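Plelton Benchtop Oil Review: Is It Worth the Money?

July 11, 2019

I don't trust any product that calls itself a "system", and the Plelton Benchtop Oil is sold as a two-step care system. What you get is a tin of oil, a smaller tin of wax and a grey cloth. The hardware shop wanted $76 for the lot. A bottle of plain mineral oil from the chemist would have left me plenty of change, so the Plelton had a fair bit to prove.

I bought it with my own money after the timber bench beside our stove went dry and patchy. It had been done twice before with Drollby Kitchen Oil, which I never loved but never hated either. The Drollby smells like a cricket bat and takes forever to stop feeling greasy.

What the tin promises

Quite a lot. One coat is meant to last the year, water is meant to bead, and the colour is meant to "wake up". There's also a line about the oil being food safe once cured, with the curing time printed in tiny type on the bottom of the tin, under the price sticker. It's 30 days. Plelton could have put that on the front, where people planning to roll out pastry on the weekend might read it.

The instructions say to sand lightly, wipe down, pour, spread, wait and buff. They don't say what grit to use. I rang the help line and got a recorded message telling me to read the instructions.

Putting it on

Going on, it's a nice enough product. It's thinner than the Drollby and spreads further, and I used less than half the tin on a decent length of bench. The smell is mild, a bit like orange peel, and it had gone by the next morning even with the windows shut.

The cloth is rubbish. It shed grey fluff into the first coat and I had to pick bits out with my fingernail, then wipe the whole lot back with an old T-shirt. Use the T-shirt from the start. And whatever you wipe with, lay it out flat outside to dry afterwards and don't scrunch it up in the bin, as oily rags can heat up and catch fire. The tin does mention this, to be fair.

Plelton's website says the oil suits "all kitchen surfaces", which I find hard to swallow. An oil needs something to soak into. On laminate or anything already sealed it will just sit there and go sticky, so if you've got a pale factory-finished counter, I'd save your money and use dish soap.
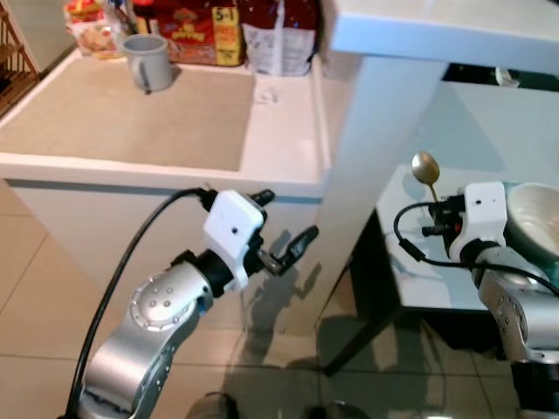 How it has held up

I did the bench last November, so it's had a proper run. For the first couple of months I was nearly won over. Water beaded, tea wiped off, and the colour did come up darker and warmer. I even told my sister to buy some.

By autumn the bit near the sink had gone dull and the beading had stopped. A wet glass left there overnight gave me a white ring that took a fair bit of rubbing to shift. The far end, where we only keep the toaster and the mail, still looks good. So the one-year claim might be true if you don't cook, wash up or put things down.

The wax I could take or leave. It adds a soft shine that shows every fingerprint, and it made the knife block slide about for a week. I've since used what was left on a squeaky drawer, and it did a better job there.

Against the others

Mockus Hardwax is the one I'd compare it with. I put that on a side table two years ago and it's still going, though a side table has an easy life. It's harder to apply and it stinks, but you only need to do it the once in a while. The Drollby costs far less than the Plelton and lasted very nearly as long on the same bench. I've not tried the Damum one with the bamboo lid.

What I'd pay

The oil itself is decent. If Plelton sold it in a plain tin for half the price, without the wax and that awful cloth, I'd probably buy it again. As a kit, no. There's a bigger box with a sanding block and gloves that sells for $100, and I can't see who that's for when gloves and sandpaper are in the next aisle.

Good: easy to spread, mild smell, nice colour on dry timber.
Bad: price, cloth, curing time hidden under the sticker, sink area needs redoing well before the year is up.
Score: 2 out of 5. I'll finish the tin on the chopping boards.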